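How to Clean the Dust Out of an Old Desktop Computer

Posted 24/07/2021 in Fixing Things Yourself

If your computer has started to sound like a hair dryer in the next room, it is probably full of lint. Desktop towers are very good at collecting lint. They pull air in at the front, keep whatever was floating in it, and blow the rest out at the back, and they will do this for years without a word of complaint until one day in March you open a spreadsheet and the fans go off like a leaf blower.

Mine had not been opened in so long that the receipt taped under it was from Fengate Office Supply, a store that is now a place to buy mattresses. What came out of it would have knitted up into a small hat.

What you need

A can of compressed air. Two if you have a cat.
A Phillips screwdriver, medium size.
A soft, dry paintbrush, an inch wide or so. I use a Pullance trim brush that has never seen paint.
Cotton swabs.
A saucer for the screws. Use a saucer. I have tried a pocket, a windowsill and the carpet.
A dust mask, if you sneeze easily.

You do not need a vacuum cleaner, and please leave it in the closet. Vacuums build up static at the nozzle, and they also swallow small screws with a cheerful rattle that you will remember.

Before you open anything

Shut the computer down properly through the menu. Switch off the power supply at the back if it has a switch, pull the power cord, then hold the front button in for ten seconds or so to drain what is left. Take a phone picture of the back with all the cables in place. You will be certain you can remember where everything goes. Take the picture.

Unplug the rest and carry the tower somewhere you don't mind getting filthy. A garage is good, a porch is better. The dining room can be done once per marriage.

Getting the side off

Most towers have two thumbscrews on the back edge of one side panel. Undo those, slide the panel back an inch, and lift. Some have a latch. Some have a latch and a hidden screw, placed there by a person who wanted you to buy a new computer. If it won't budge, look for what you missed before you reach for the butter knife.

Lay the tower down with the open side facing up. Touch a bare metal part of the case before you touch anything else in there, and do it again whenever you come back from answering the door.

Blowing it out

Keep the can upright. Tip it over and it spits freezing liquid, which the parts don't like and neither do fingers. Use short bursts and start high, working toward the lowest corner so you aren't burying what you just cleaned.

Fans come first. Hold each one still with a finger or a swab while you blow on it. A fan spun by canned air can go faster than it was ever meant to, and the noise is exciting in the wrong way.

Next do the metal fins of the cooler over the processor, from the side, until nothing more comes out. Then give it three more goes, when something will. If the fins are packed with gray felt, loosen it with the brush. There is no need to take the cooler off. If you do take it off, the old thermal paste has to be wiped away and replaced before it goes back, and your twenty-minute job is now a Saturday.

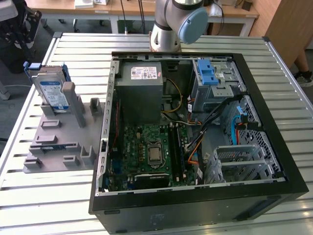 A tower on its side with the panel off. The power supply is the gray box with the white label.

Blow through the power supply from its vents, and never open the box itself. It can hold a nasty charge long after the cord is out. Everything else in the case is forgiving by comparison.

Finish with the front grille and any filter behind it. A plastic filter can be rinsed in the sink, but let it dry overnight. I once gave one 28 minutes and a pep talk, and it dripped.

Putting it back

Press gently on any plug you may have bumped, slide the panel on, and consult your phone picture. Start it up and listen. A ticking sound means a cable is touching a fan blade, so shut down, unplug and tuck it out of the way. If nothing happens at all, check the switch on the back. It's the switch on the back.

Do this twice a year, or once if you keep the tower off the floor.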